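Workshop notebook, February
Bins, bottles and cloths

Third go at the bin question. Harish Sandhu wants the grey sheet-metal bins kept for the wiping and oiling kit. I said I'd look at them properly before agreeing, and I'm still not there.

His case: we own them already, they don't crack, and you can hose them out. The Ernunska plastic trays we tried in the autumn went brittle at the corners and two split when they were dropped. Fair enough, I was the one who dropped them. But "doesn't crack" is a low bar. The metal ones mark every time anything is dragged across them, and once the surface is rough it holds on to grit. Grit goes into the cloth, cloth goes onto the work. Harish says I have never shown that this happens. True. He has never shown that it doesn't.

The supplier's sheet for the Trullska bins says the finish is good for 4,000 wash cycles. No word on what counts as a wash, or what with, or what "good" means at the end of it. I rang to ask and got read the same sheet down the phone. I'm putting no weight on that number.

Looked at one with the usual things in it, the dark red squeeze bottle down the left side and a purple cloth on the floor of the bin. The floor is scratched whitish nearly all over, with worn patches between. There is also a brownish smear on the back wall above the cloth. Rust-coloured, though I won't write down "rust" until someone has taken a rag and some solvent to it. If it wipes off, it was muck and Harish gets his point. If it stays, I want that bin out of use for anything that touches a finished face. 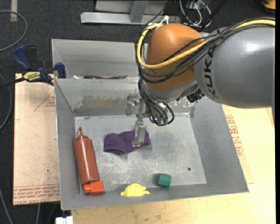 Cloths

Wenche Björklund thinks we are arguing about the wrong thing and it's all down to how the cloths are put back. Crumpled cloth traps swarf in the folds, folded cloth doesn't, so fold them. I can believe the first half. The second half sounds like something she was taught and never checked. A folded cloth with swarf inside it is worse, to my mind, as you can't see it until you open it out on the job.

What I do accept is that a cloth lying flat on a scratched floor picks up whatever is down there, folded or not. Hanging them would sort that. We have hooks. The hooks have been in a drawer since the Ekinci order came in and I include myself in the blame for that.

Colours: the plan was purple for dry wiping only. I asked four people and got three answers, so as a system it doesn't exist yet. Either we write it on the wall or we stop pretending.

Bottles

The Flamo ones are supposed to be drip-free. They drip. I left two upside down over card overnight, caps on, and both cards had a spot by morning. Small spots, but "drip-free" was the whole reason we paid extra.

Laying a bottle on its side in a bin with a cloth next to it seems to me to be asking for an oily cloth. Stand them up, then. Harish says they fall over when the bin is carried. They would, with nothing to hold them. A bit of bent strip along one wall would do it, ten minutes on the folder, and I'd sooner spend that than read another brochure.

To do

- Solvent and white rag on the back wall smear. Keep the rag and staple it in here.
- Wipe test: clean cloth across the floor of a scratched bin, then across a fresh one, and look at both under the glass. Wenche to do the looking, as she has no side in it.
- Strip for the bottles. Try it on one bin before anyone makes a batch.
- Hooks. Me.
- Find out where the small round hole in the floor, near the corner, comes from. Drain, fixing or somebody's drill, I've been told all three with equal confidence.

Harish has read this and written "fine, but you'll be back to metal by Easter" in pencil. Leaving it in.

4.15 pm. Solvent is locked in the other cupboard and the key is out with Wenche. Smear test moves to tomorrow.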